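The Intermission Deserves Better Than a Parking Lot

Somewhere in the second hour of the last movie I saw at the Gamton, the man beside me began the slow, apologetic rise of someone who has held out as long as anyone could ask. He stooped, he whispered, he stepped on my coat. When he came back he had missed the death of a major character and spent the rest of the evening waiting for her to turn up again. I didn't have the heart to tell him.

I would like the intermission back. I know how that sounds. People who want the intermission back are assumed to want the organ and the ushers' little hats as well, and I will admit to a soft spot for the hats. But my case is mostly plumbing.

Movies have gotten long. Everyone says so, usually while buying a ticket to one. I don't object to length as such. A good long movie is one of the few places left where an adult can sit in the dark for an entire evening without being asked to rate the experience. What I object to is the pretense that the audience has been redesigned to match. The running times have grown and the bladder has stayed where it was, and in between sits a soda the size of a flower vase, sold to us in the lobby by the same people who won't stop the picture.

The usual argument against a break is that it ruins the spell. Directors say this a lot, and they say it beautifully. A movie, we are told, is one unbroken dream. Fine. I have watched that unbroken dream from row 6 with 2 teenagers climbing over me in opposite directions, and the spell was not in wonderful shape. The interruption is already there. We have simply broken it up into small pieces and handed them around the room.

Nobody seems to think a play is wrecked by its interval, or an opera, where they will happily stop twice and sell you a sandwich. The old roadshow epics had a break built in, with music, and the people who made them knew where to put it. You sent the crowd out on a burning city or a bad decision and let them chew on it by the water fountain. Writing toward that moment was a skill. Television kept it alive for decades in the service of detergent.

The theaters could use the money, too. The Cenach, out by the highway, has 499 seats and on most evenings could lose the last three digits of that figure without much crowding. Its lobby is enormous and does its business in one frantic burst before the show, after which the popcorn sits under its lamp like an actor waiting for a callback. Give people 15 minutes in the middle and they'll buy a second box of something. They will also talk to each other, and I've come to think that's the part I miss most. By the end of a movie everyone is hunting for car keys. Halfway through, they have theories.

I saw it work last December. The Gudeta was showing some creaking three-hour historical thing, and the print had the original break in it, so up came the lights. For a second there was mild panic, as if we'd been caught. Then the whole house shuffled out, and a woman I had never met told me, with total confidence, that the brother had done it. She was wrong, but she was wrong so well that I watched the second half hoping she'd be proved right.

There are practical objections. A break means one fewer showing on a busy day. It means cleaning the lobby twice, and some people will wander off to the parking lot and decide they've seen enough. (I'd argue the studios might learn something from counting those.) The Grerkum chain, which runs most of the screens near me, told me by email that guests prefer "a seamless presentation." This is the company that shows a half hour of commercials before the seamless presentation starts.

I'm not asking for a law. Let the short ones run straight through, bless them. But once a picture passes two and a half hours, somebody should pick a spot, bring up the lights, and trust us to come back.

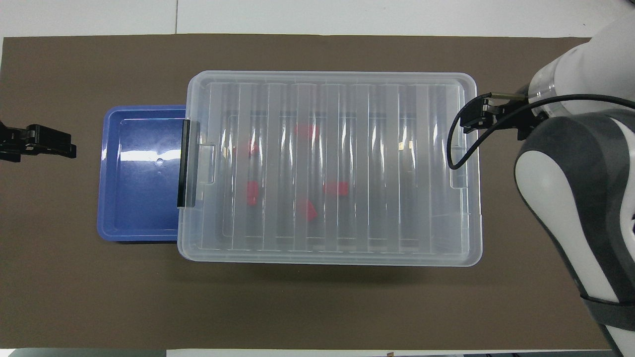
Delphine wrote in to say that she agrees about the plumbing but would sooner see the movies cut, and that 15 minutes at the Cenach would barely get her to the front of the restroom line.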